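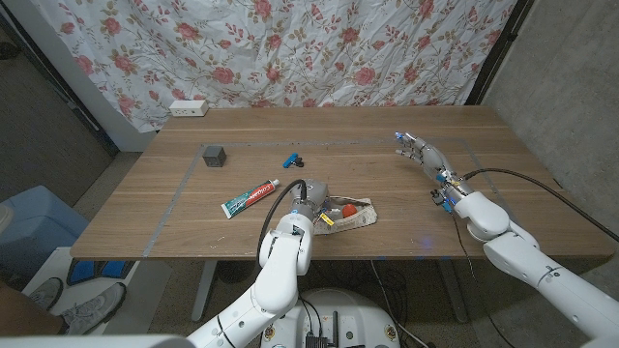 Evaristo Contreras said he could not see how we call it a day of remembrance if the names of the villagers are left off the programme again, and asked for that to go down in the minutes before anything else. Noted.

Flasthorpe Peace Group – minutes, 2026-07-11

Apologies: two, both by email. Last minutes (April) agreed, one change – "ceasefire" not "treaty" under item 4.

1. Dunditz anniversary
Long talk on this. 40 years since the shelling. Programme as drafted has the speeches, the wreath, a minute's silence. Names not in. Contreras wants all 80 read out, civilians first. Objection that it takes too long for the older people standing. Chairs could be borrowed from the chapel. Agreed: names to be read, two readers taking turns, speeches cut to five minutes each. Vote 9 for, 2 against.
Spelling of names to be checked with the Dunditz families before printing. Contreras to write.

2. Letter to the MP
Draft read out. Felt to be too long and a bit cross in the second half. Asks for an inquiry into the arms sales and for the papers to be opened. Para on sanctions taken out, goes in a seperate letter. Not everyone happy with that – Kwan said the two things belong together and will not sign the short version. Her name left off at her request.

3. Parum delegation
Visit still on. Six coming, maybe seven, visas not through. Beds found for four. Parum side want to lay their own wreath, no objection. They also asked about flags. No flags on the day, same as before. Someone to tell them nicely.

4. Leaflets
1,000 printed last time, too many, boxes left over. This time 150 plus whatever the library will take. Old ones have the wrong phone number so please dont hand them out.

5. Money
£80 towards the wreath and the printing agreed. Coach not discussed, ran out of time.

6. AOB
Petition sheets back by the next meeting, even the half-empty ones. Complaint about the banner being left out in the rain. New rope needed.

Closed 9.10. Next meeting same room, date to follow by email once Parum confirm.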